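Kirico Shore Survey Kit – Set-up Guide
Section 4: Marking the plot and collecting microplastic samples

Read this section completely before you leave for the beach. The work needs two people. One person handles the sieves and the other writes the sheet.

4.1 Before you start

Check the tide table for your beach and plan to arrive when the water is going out. The kit contains:

Measuring rope, 50 m
Square sampling frame made of steel
Two stacking sieves (Flundard type)
Glass jars with metal lids
Record sheets and pencil

Caution: Do not wear fleece clothing during sampling. The fibers fall into the jars and later they look the same as fibers from the sea.

4.2 Marking the plot

1. Find the last high tide line. It is usually a dark strip of seaweed and small sticks.
2. Lay the measuring rope along this line and fix both ends with the pegs.
3. Write the position of the first peg on the record sheet.
4. Put the sampling frame on the sand at the first mark of the rope. Press until the edges stand in the sand.

Note: If the beach is shorter than the rope, use the full length you have and write this length in the box "Rope". Do not fold the rope back.

4.3 Sieving

5. Take away large pieces by hand and put them in the litter bag. They are recorded on Sheet B.
6. Scoop the top layer of sand from inside the frame, to the depth of the line on the scoop.
7. Pour the sand slowly through the two sieves. Wet sand blocks the mesh, so rinse it with filtered water from the bottle – never with sea water.
8. Move what stays in the lower sieve into a glass jar with the metal spoon.
9. Close the jar and write the plot number on the lid.
10. Repeat at each mark, 7 samples in total.

Caution: Broken glass and fishing hooks are common in the tide line. Wear the gloves until the last jar is closed.

4.4 Sorting the large pieces 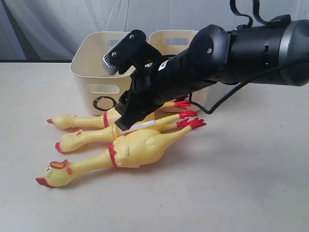
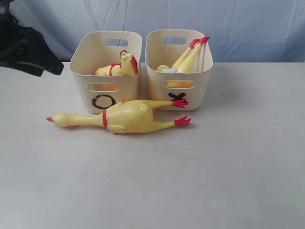
Sort the litter bag on the same day, on a clean table, before the pieces dry and become brittle. Use one container for each class on Sheet B and give every container a large, simple mark, like the black "O" on the front of the left bin in the second picture. A complete object, for example a toy such as the yellow rubber chicken inside that bin, is entered as one piece under "Household and leisure". Fragments smaller than your thumbnail go in the class "Unknown", even if you think you recognize the color.

When the sheet is full, both people sign it. Keep the jars upright in a cool place and send them with the Deneo return label before the end of June. For questions about Sheet B, write to Gwawr Gronow at the Kirico survey desk.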